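Ticket 909: Wi-Fi drops in the upstairs lounge
Status: open (again)
Opened by: Ludmila Štefanec
Assigned to: Emília Trnka
Equipment: Presuleo router, Satitz extender

Reported problem

The connection in the lounge dies several times an evening. Laptops and phones stay "connected" with full bars and nothing loads. It comes back by itself after 3 minutes, sometimes longer. Plasmont support closed my last ticket with "line tests fine from our side." I don't doubt it does. I don't live on their side.

We pay for 300 megabits. At the big table I have never seen it.

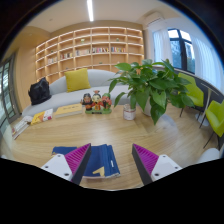 Step 1. Restart everything

Done, twice, in the order on the help page: modem, router, extender. Held for one evening. I was told this counts as an improvement. I would like to see what happens on the fourth evening before anyone writes that down.

Step 2. Change the channel

Emília asked me to move the router off automatic and onto channel 11. Changed and saved. The neighbors' network, which is named Jaiswal, sits on channel 6 and shows up stronger in the lounge than ours does. Drops continued. The signal reading went up slightly, and so did the number of people telling me it was fixed.

Step 3. Move the extender

The manual says to put it halfway between the router and the weak spot. Halfway is the inside of a linen closet. I put it in the hall outlet next to the closet instead and ran the speed test again from the lounge with the laptop on the table.

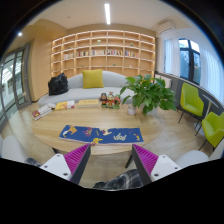 Lounge table, folded cloth near the front edge.

Result: 100 down on the first try, 22 on the second, page timed out on the third. Same chair, same laptop, door open each time. Emília wrote back that the first number was "promising." I could just as well call the third one promising.

Step 4. Turn off the extender completely

This was my own idea and was not on the list. With the extender unplugged, the lounge gets a weak signal straight from the router, and it did not drop once between dinner and midnight. Slow, yes. Video calls looked like oatmeal. But it stayed up.

Reply from Emília: one evening isn't enough to blame the extender, please repeat. Fair. I notice one evening was enough in step 1.

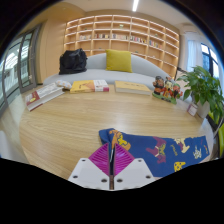

Step 5. Update the extender

Updated 10 November 2023. The release notes say "stability improvements" and give no details. After the update the extender forgot our password and its light blinked orange until I set it up from scratch. Two drops the same evening, both with the light solid green. Whatever that light measures, it isn't whether the internet works.

Still to do

Run a cable from the router to the lounge and test with Wi-Fi off on the laptop. Emília is sending a long one.
Repeat step 4 for three more evenings.
Ask Plasmont for the modem log covering the drops. They have said no once already.

Please don't close this one automatically. The last ticket closed itself while I was waiting for an answer.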